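Illby roll holder and paper cutter: a review after one very papery spring

I've wanted a proper paper cutter ever since I worked Saturdays in a flower shop, where the big roll lived at the end of the counter and you could pull, rip and wrap without looking down. For years at home I made do with a roll leaning in the corner and a pair of scissors I could never find. Then my sister gave me the Illby for my birthday, and I've been finding excuses to cover things in kraft paper ever since.

It's a simple thing. Two steel brackets, a bar that goes through the core of the roll, and a spring-loaded blade that rests on the paper. You pull out what you need, hold it down with one hand and tear up and across with the other. It takes rolls up to 20 inches wide. You can screw it to a wall or under a shelf, or stand it on the rubber feet that come in the box. Mine cost $57, brackets and screws included, paper not.

Setting it up took me most of a Thursday evening, and I'd blame the instruction sheet for half of that. The drawings show the brackets from the outside and the text describes them from the inside, so I had the left one on the right until I tried to drop the bar in. Once I'd swapped them it all went together fine. The screws are good ones, too – no chewed heads, and they bit into my shelf without any drama.

Now the fun part, the tearing. It's so good! The blade has fine teeth and leaves an edge you could use on a present without folding it under. Standard brown kraft is where it shines. Newsprint works if you pull slowly. Freezer paper is a bit hit and miss (the coating makes it slide under the bar, so keep your palm close to the blade), and I gave up on tissue after a few sad scraps. The teeth don't feel sharp to a fingertip, but I'd still mount it higher than small children can reach.

Weight is the thing to think about before you buy. A full roll is heavy, and on the rubber feet the whole holder creeps toward you when you pull hard. Screwed down, it doesn't budge. My friend Benvinda Rocha has hers under the edge of her sewing table, roll hanging below, and pulls the paper straight up and over the top. She drafts all her patterns that way now and I'm planning to copy her as soon as I've cleared the space.

I also tried the Veloso, which Ebuka Adebisi uses for his printmaking class. It costs $29 and it's lighter all around, with a plain cutting edge and plastic end caps. For gift wrap a few times a year I'd buy it happily. On thicker paper the edge lifts in the middle and you get a little wave in your tear, and Ebuka says the caps pop off when the roll gets low. He likes how easily it comes apart to go in a bag, though, and he's right about that.

What surprised me is how much nicer a paper-covered table is to work at. Pull a fresh sheet down, tape the corners, and you can write measurements right next to the thing you're measuring. Glue drips, pencil notes, grid lines, coffee rings, all of it rolls up and goes in the recycling. I buy the heavier paper for this, 50 pound, as the thin stuff wrinkles the minute you lean on it. Low-tack tape is worth the extra money if your table has a finish you care about.

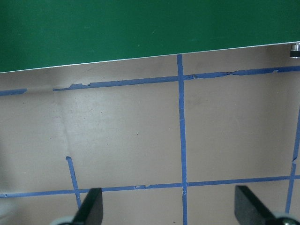
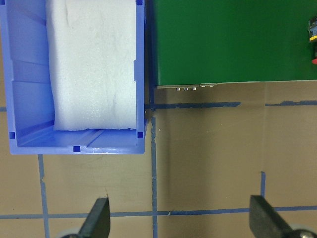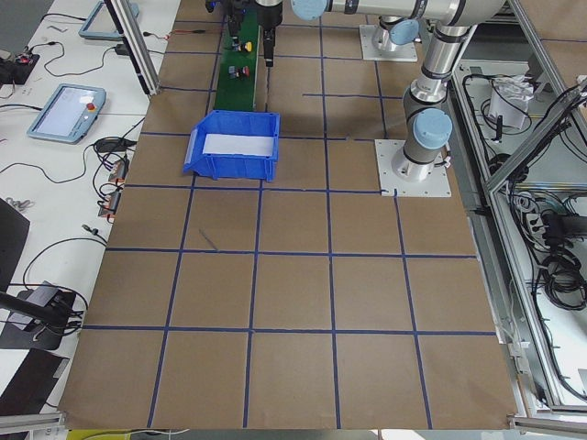
A couple of gripes. The bar has no stop on it, so a narrow roll wanders from side to side as you pull. I fixed mine with two rubber bands wound tight on either side of the core. And the black coating on the brackets scratched where the bar sits within the first week. It's only cosmetic, but at this price I'd have liked a washer in there.

Replacement blades are sold separately and fit with two small screws. I haven't needed one yet, even after a full roll of heavy kraft and most of a second.

I'd buy it again, and I'd go straight for the wall screws next time. If you only have room for the rubber feet, put a strip of shelf liner under them and start with a half roll.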